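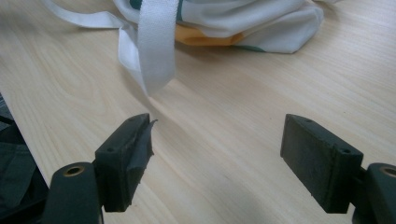 pale wood tabletop, nice swirl in the grain

Board: Romance Readers > Series Talk
Thread: Prisgate book 3, am I the only one rooting for the wrong brother? (SPOILERS through ch. 30)

quillandcrumpet
OK so I finished The Winter at Prisgate around 2 a.m. and I have nobody at home who wants to hear about it, so you're all getting it instead. Sheila Mottram has been one of my auto-buys since the first book and I was so ready for Vi to finally get her turn. She's been the funny little sister in the corner for two whole books! And the first half is everything I wanted. The carriage breakdown, the awful dinner with the aunt, the bit where she pretends to know Greek. I was grinning like an idiot.

And then she picks Lucian. LUCIAN. The man forgets her name in chapter four. Meanwhile his brother Jasper has been fetching her books from town and letting her win at cards for 211 pages (yes I checked, that's where he gets sent off to Titach to look after the mines or whatever it is they have up there) and he just sort of vanishes until the wedding. I kept waiting for the turn and there was no turn.

Was I reading it wrong? Please tell me if I missed something.

hartsease_mo
You didn't read it wrong, you read it exactly how I did. I was so sure about Jasper that when Lucian proposed in the orangery I thought it was going to be interrupted. I actually flipped ahead, which I never do.

My theory is that Jasper is being saved for book four and she didn't want him to look available yet. But then why make him so lovely in this one??

bramblewick
Going to disagree with both of you, sorry. I think Lucian is the better match by a mile and the book tells you so pretty early. Jasper LETS her win at cards. Vi hates that! There's a whole conversation in the first book where she throws a chess piece at her cousin for doing the same thing. Lucian beats her flat and then asks her if she wants another game, and she stays up until dawn trying to get him back. That was the moment for me.

The name thing in chapter four is bad manners, I'll give you that. He's just come off a boat though.

quillandcrumpet
Ohhh I had forgotten the chess piece. Hm. OK, that's a decent point and I'm annoyed about it.

I still say he should have groveled more. He calls her family "a traveling circus" in front of the vicar and the apology is half a paragraph. I need at least a chapter of suffering from a hero after that.

old_ladybird
Half a paragraph and a horse. He gives her the horse.

hartsease_mo
A horse is not an apology!

old_ladybird
It would be for me. Ciminus is the best character in the book and I will hear no argument. When he ate the bishop's hat I had to put my tea down.

tolliver_reads
I listened to this one on audio, the Jordan Inskip narration, and I wonder if that changes things a bit. Inskip does Lucian very dry and tired, and you can hear that he's embarrassed a lot of the time. The line about the traveling circus comes out more like he's panicking and trying to be clever. In print I can see how he'd just sound like a snob.

Jasper on audio is a little bit oily, to be fair. I never warmed to him at all and I was surprised to come on here and find people in love with him.

quillandcrumpet
Oily!! How dare you. That's really interesting though. I might get the audio from the library when my hold comes up, I'm number 8 in line.

bramblewick
See, I don't think a narrator should be doing that much steering. If Mottram wanted him embarrassed she could have written him embarrassed. I gave up on the audio of book two for that reason, everybody was doing A Voice.

tolliver_reads
I mean, it's a performance, they have to pick something? A flat reading would put me to sleep on my commute. But I know plenty of people who can't stand it.

fernhollow
Jumping in with a different complaint. Did the money plot make sense to anyone? Their father loses the estate, OK. Then there's a debt of 1,000 pounds that will ruin everybody, and two chapters later Vi's aunt has enough put by to rent a house in Bath for the season with a footman. Couldn't the aunt have paid it? I went back over that bit twice and I still don't see why anyone has to marry anyone.

old_ladybird
The aunt wasn't told. Chapter 19, the letter goes in the fire.

fernhollow
She wasn't told about the first letter. But she's in the room when the lawyer comes!

old_ladybird
Was she? I thought she'd gone up with one of her headaches.

fernhollow
She goes up with the headache AFTER the lawyer. She offers him a biscuit.

bramblewick
I just looked and fernhollow is right, there's a biscuit. I have no defense for this one. I'd say the debt is just there to get them all under one roof for the snow, and once they're snowed in I didn't care.

fernhollow
That's fair, and the snow part is lovely. It's just that I like to believe in the trouble. In book one I really thought they might lose Prisgate. I was up half the night. This time I could tell it would get sorted out with a handshake, and then it was sorted out with a handshake.

hartsease_mo
Can we talk about the mother? I thought she was the best thing in the second half. The scene where she's mending the gloves and tells Vi she'd been engaged to someone else before their father - I had to stop and just sit there for a bit. She never says if she was sorry. I'd read a whole novella about her.

quillandcrumpet
YES. The gloves. I cried, and I'm not much of a crier with books. I think that scene is why I was so sure it would be Jasper, because I took it as the mother saying pick the kind one.

bramblewick
And I took it as her saying don't pick the safe one! She did the safe thing and she's spent thirty years mending gloves.

quillandcrumpet
Well now I have to read it again.

tolliver_reads
Inskip nearly whispers that whole scene, for what it's worth. I couldn't tell which way it was meant either.

peony_and_pip
I'm only on chapter 12 and I read this whole thread anyway, serves me right. Can someone say without details if it's worth carrying on? I'm finding the house party slow. There are so many guests and two of them are called Henry.

hartsease_mo
Carry on until they leave for the frozen lake, I think that's 15 or 16. If you don't like it by then you won't. And the second Henry goes home.

old_ladybird
Ciminus turns up in 14. Stay for Ciminus.

peony_and_pip
All right, a couple more chapters tonight then.

fernhollow
Does anyone know about book four? I saw May on one site but there was no cover up yet, and another one had no date at all.

hartsease_mo
May is what I've seen too. I haven't found a blurb. If it isn't Jasper up in Titach with a sensible widow I'm going to be very put out.

bramblewick
I'd read that, and I don't even like him. Give him somebody who cheats at cards.

quillandcrumpet
Preordering that right now in my head. OK, I'm starting my reread this weekend, with the gloves scene marked, and I'll come back and report. I'm keeping my four stars for now. Still cross about the circus thing.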